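Support ticket: qualifier results not updating on the athlete selection page
Product: Hivier meet results
Customer: Cowie Athletics
Opened by: Murray Rakena
Handled by: Yavuz Değirmenci
Priority: high
Status: closed

Opened 23rd March, 8:12 am

We ran the regional track and field qualifier over the weekend and the results are in Hivier, but the selection page has not picked them all up. We entered 693 results. The selection page shows 447. The public results page looks right, so I don't think anything was lost on our side.

The selectors meet tonight at 7 pm and work straight from that page. Without the missing results they will be looking at last December's indoor marks for a lot of athletes.

What I have tried so far: reloading the page, logging out and back in, a different browser, and pressing Rebuild Rankings twice. The second rebuild said "finished" but the number stayed the same.

Murray

Reply, 8:47 am

Hello Murray. I can see the same numbers from here. Please don't press Rebuild Rankings again for now. Each rebuild locks the event list while it runs and I need to read it.

Can you tell me which timing export you used, and whether all the events were loaded in one file?

Yavuz

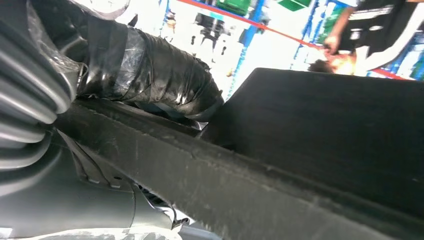 Reply, 9:05 am

Timing was Conix, same as last year. Two files. The first was Saturday and the first half of Sunday. The second was everything after the lunch break on Sunday, plus the field events that were written up by hand and typed in later.

I had a look down the list while I was waiting. All the sprints and hurdles are there. Long jump, triple jump and the throws are mostly missing. The women's 1500 is there but the men's isn't.

Murray

Reply, 9:40 am

Thanks, that helps. The missing results are all from the second file. They were stored correctly, so the public page shows them. The selection page only takes results that have a status of "official," and everything in the second file came in as "provisional."

In the first file the status column is filled in. In the second it is blank, and Hivier treats blank as provisional. The rebuild did what it was told and skipped them.

There is one other thing. The long jump and triple jump have no wind readings in the second file. Even with the status fixed, those marks will stay off the selection page until the readings are added. Do you have them on paper?

Yavuz

Reply, 9:58 am

Yes, the officials' sheets are in the office. I'll get them typed up this morning. Is there a form for it or do I do it mark by mark?

Murray

Reply, 10:15 am

You can load them as a file. Please follow the steps in this order:

1. Open the meet in Hivier and go to Files. Download the second file. Keep a copy under a different name before you change anything.

2. Fill in the status column with "official" for every row where the referee has signed the sheet. If an event is still under protest, leave it blank.

3. Add the wind readings for the long jump and triple jump. Use a plus or minus sign and one decimal place, for example +1.4. Don't type the units.

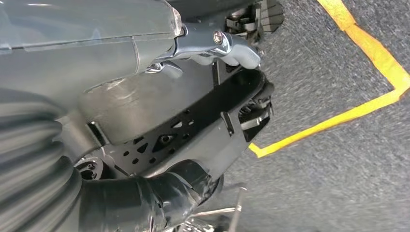
4. Go back to Files and choose Replace, then pick the corrected file. Do not choose Add, or you will get every result twice.

5. Wait for the green check mark, then press Rebuild Rankings once. Allow up to 300 seconds before you reload the selection page.

Yavuz

Reply, 1:26 pm

Done up to step 5. The selection page now shows 545. Better, but still short. Long jump, triple jump and the men's 1500 are in. Shot put, discus, javelin and hammer are not.

Murray

Reply, 1:51 pm

The throws have a different problem. The implement weight is missing from those rows, and Hivier can't tell the senior events from the under-20 ones without it. They are sitting in a group called "unassigned."

Go to Events, then Unassigned, and set the age group for each throw. There is no need to load the file again. Rebuild once when you have finished.

Yavuz

Reply, 2:34 pm

All 693 showing. I checked the top eight in each throw against the paper sheets and they match. The selectors have been told they can use the page tonight.

Could the upload give a warning when the status column is blank? We would have caught this on Sunday night.

Murray

Reply, 2:50 pm

Good to hear. I have passed the warning on to the Zakedeck team, who look after the upload screen, as a separate request. You will get an email when they reply to it. I am closing this ticket, and you can reopen it by replying within 14 days.

Yavuz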